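Bring back the corner shop tab

I've been thinking about the tab book. If you grew up anywhere like Weltodbridge you'll know the sort of thing I mean – a long thin notebook kept under the till, one page per household, and every pint of milk or packet of firelighters written down in biro until somebody came in and settled up. My mum sent me in for bread with no money at all and it didn't feel odd in the slightest. I said our surname, the bread went in the bag, and that was that.

The shop at the bottom of our road still had one when I moved back here. It stopped last November, when the place changed hands and went over to Cellitell, which is an app where you load up a balance and tap your phone on the counter. I've nothing against the new owners. They open early, the fruit is better, and they've finally fixed the step. But I miss that notebook more than I expected to, and I've been boring my friends about it ever since, so now it's your turn.

The usual case against the tab is that people don't pay. Well, some don't. The old owners told me that when they added everything up at the end they were owed £618, and that was after 4 years. I've spent more than that on gym memberships I never used! Spread over all that time it's a pretty small price for having the whole street walk past the big supermarket to get to you, and I do think that's why we went. You don't buy your teabags elsewhere when you've got a page in the book.

Then there's the embarrassment argument, which I take more seriously. Owing money to someone you see every morning can be horrible. I remember my mum crossing the road one winter when the page had got a bit long. But I'd still choose that over a loan from a company that texts you at midnight, and I'm fairly sure she would too. The shop never charged her a penny extra. It just raised an eyebrow.
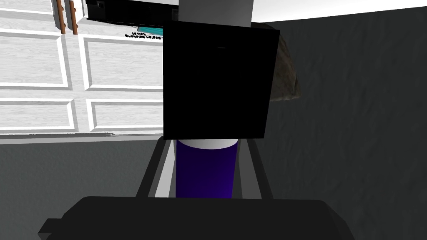
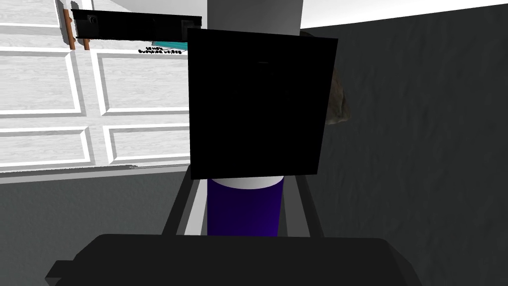
Purple cylinder with a white top, both pictures.

What bothers me about loading up a balance is that it's the same deal turned upside down. With the book, the shop trusted me for a week. With the app, I trust the shop, and the smallest amount you can put on is a fiver. So there's always a bit of my money sitting in there doing nothing, and I never quite get it down to zero (I had 50p stuck on mine for most of the spring). Multiply that by every phone in town and somebody, somewhere, is very comfortable. For people who count out what they've got for the week, a fiver up front for a tin of beans is no small thing.

I visited a friend in Pronska a while ago, a much bigger place than this, and the bakery under her flat runs a tab with no fuss at all. It's on a tablet now, so it doesn't even have to be a notebook. You give your flat number, you get your rolls, you pay when you get paid. There's a limit, and it's written on a card by the door so everyone knows where they stand. I thought that was very sensible. I also ate far too many rolls.

So I'd like to see it tried again here, in a small way. Regulars only, a low limit, settle up monthly. The café next to the Temba garage already lets a few of us pay for our coffees at the end of the week, and they're still in business as far as I can tell. I've mentioned it at the shop twice. The second time I got a "maybe", and I'm going in for milk later, so I might just mention it again.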